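Lista: robotica-taller
Asunto: Re: Pinza con cámara, ¿alguien la usa para vaciar cajas?
De: Yasaman Ebrahimi

Hola a todos:

Abdel Rahman escribió el jueves:

> Estoy montando en el garaje una célula pequeña para clasificar tornillería
> y piezas impresas. Brazo de segunda mano, pinza de dos dedos y cajas de
> plástico. Con la cámara fija en el techo el brazo me tapa justo lo que
> quiero coger. ¿Merece la pena ponerla en la muñeca? ¿Y cómo os apañáis
> con los bordes de las cajas?

¡Pues sí, merece mucho la pena! En el taller compartido de Stevthorpe llevamos desde marzo con la nuestra y no volvería al techo ni loca. Los dos dedos salen siempre en el mismo sitio de la imagen, así que calibras una vez y te olvidas (bueno, hasta que alguien afloja el soporte para limpiar la lente).

Lo de los bordes es otra historia. Te mando una captura bajando a la caja turquesa, pegados al lado derecho, que es donde más guerra nos da.

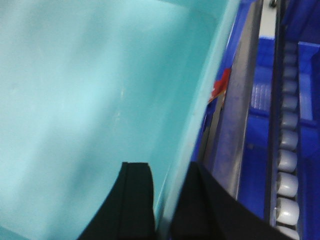
Vista desde la muñeca, pinza abierta junto al borde derecho. Al otro lado, el perfil gris, las cubetas azules y los rodillos.

El plástico claro nos trae de cabeza: fondo y pared tienen casi el mismo color y la profundidad se vuelve loca en el pliegue. Lo que mejor nos ha funcionado es buscar primero el canto, que brilla un poco más, y a partir de ahí marcar una franja de 13 mm en la que la pinza no entra en vertical. Si la pieza cae dentro de la franja, el brazo se inclina y la empuja hacia el centro antes de cogerla. Es lento, pero da gusto verlo.

Otra cosa – baja la velocidad en el último tramo. A nosotros la imagen se nos emborrona en cuanto corremos, y de los dedos negros solo queda una mancha. Con más luz se puede acortar la exposición; yo probaría eso antes de cambiar de cámara.

El código está en la carpeta Warnow del servidor, con un registro de 1000 intentos por si quieres entrenar algo encima. La rama buena es «vodora», la otra no la toques que está a medias.

¿Qué brazo es el tuyo? Si me pasas las medidas de la brida te adapto el soporte y te mando el STL.

Un abrazo,
Yasaman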